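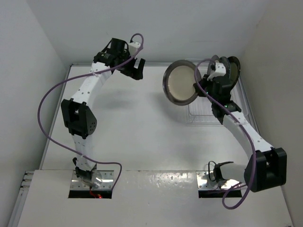

Ticket 2792: Muted accounts still showing in home feed

Product: Cudau (web and Android)
Reported by: Liya Gebreyes
Handled by: Rok Bošković, Hevbridge support
Status: Closed, fix released

Original report

I muted 28 accounts in December, mostly relatives and people from an old job. I don't want to unfollow them, as they would see that their follower count had dropped and one of them would ring me. The mutes worked for the first week. Now posts from at least two of them are back in my home feed every morning. When I open their profiles the button still says Muted. I have tried unmuting and muting again. I have also logged out and back in on my phone. It makes no difference on the website either.

Reply from support

Thanks for the report. Please could you tell us:

- whether the posts are ones they wrote themselves, or ones that somebody else has shared
- whether you use any lists
- which version of the app you have (Settings, then Help, at the very bottom)

Please don't unmute anyone else for now. We would like to look at the account as it stands.

Reply from customer

They wrote the posts themselves. One is my cousin's holiday pictures, so there's no doubt about that. I have one list called Family, which I made years ago and never open. The app says build 2975.

Log

07:40. Checked the account. All 28 mutes are stored correctly and none has an end date. Ruled out timed mutes running out.

08:15. Asked for permission to view the home feed as the customer sees it. Permission given.

08:50. Two muted accounts appear in the feed. Both are members of the list Family. The other 26 are not on any list and do not appear.

09:05. Made a test account, followed an account, muted it, then added it to a list. Post did not appear. Could not reproduce.

09:30. Tried again with "Show list posts in home feed" turned on. Post appeared straight away. Turned the setting off and the post went after a refresh. Reproduced on web and on Android build 2975.

09:45. The customer's account has this setting on. She doesn't remember changing it. It was on by default for lists made before the settings page was redone, so she may never have touched it.

10:20. Passed to the feed team. List posts are added to the home feed after the mute check has run, so they are never checked. Blocked accounts are not affected, as blocking removes them from lists altogether.

Workaround sent to customer

1. Open Settings and choose Feeds.
2. Turn off "Show list posts in home feed".
3. Pull down on the home feed to refresh it. On the website, reload the page.

You can keep the list and everyone on it. Nobody is told when you change this setting, or when you mute them.

Reply from customer

Done, and both of them have gone. Will I have to keep that setting off for good? I might want to use lists again at some point.

Reply from support

No. You can turn it back on once the fix is out. I'll leave the ticket open until then.

Log

Fix released by the feed team. Mutes are now checked after list posts are added. Retested on web and Android with the setting on, using the test account. Muted posts did not appear. Customer told by email.

Customer replied that she has turned the setting back on and the feed is still clear. She also asked if muted people could be hidden from the "Memories" panel. That panel doesn't use mutes at all at present. Logged as a separate request and linked to this ticket.

Help page on muting updated to mention lists. Ticket closed.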